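About Mallis Street Workshop

We're a community furniture school in Dumgate, and we love old tables. Kitchen tables, card tables, that wobbly desk your aunt kept in the garage, all of it! We opened with 4 benches and one very good vise, and now there are 12 benches and a waiting list every fall.

Our classes are small and pretty noisy. You bring a piece you care about (or pick one from our back room) and you work on it from the first evening. We teach sanding, gluing, joint repair and painting, and we'll happily argue with you over milk paint until closing time.

What we paint

Mostly tabletops, if you let us choose. A plain top in a soft color can change a whole room, and our students come up with combinations we never would have tried. Pale greens have been huge this year.

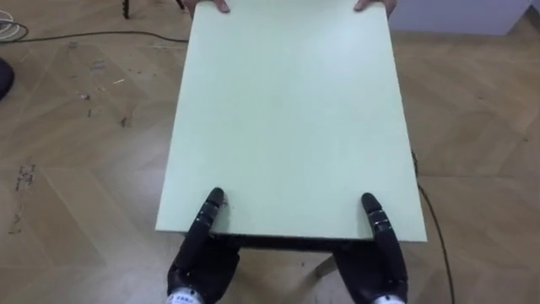
Where we are

Find us upstairs in the old Jakubowski building, Unit 200, with the freight elevator around back. Ring the bell twice if the saw is running. Doors open at 6 p.m. and there's always coffee.

Dolluda Days

Every December we clear the floor and sell what the students have finished. Last year's sale raised $3,272 for class scholarships, and we can't wait to do it again.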